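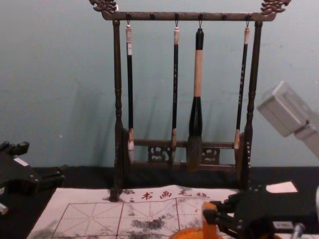 Home Units Screenings Library Contact

Week 8: Watching a film the second time

Welcome back, everyone! This week is my favourite of the unit, and we get to spend it with Palma, the ferry thriller you all saw in week 2 (and argued about so splendidly).

On a first viewing you're busy with plot – who took the key, who's lying. Second time around your eye is free to wander. Try these while you watch:

- Note where each scene starts. How late do we arrive?
- Listen for the engine hum. When does it drop out?
- Pick one minor character and follow only them.
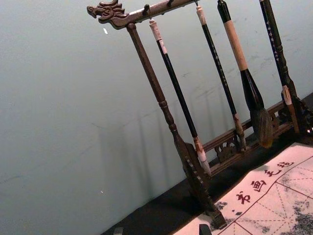

Keep your notes from the first screening beside you, and don't correct them! A wrong guess about the ending tells you how the film was steering you.

For the tutorial, bring two paragraphs comparing your viewings. If you've seen Esora as well, its harbour scene makes a terrific companion piece.

Comments

tramstop: Followed the cook. Completely different film!

mulberry8: Is Esora in the library or only online?

tramstop: Library, second shelf near the printers.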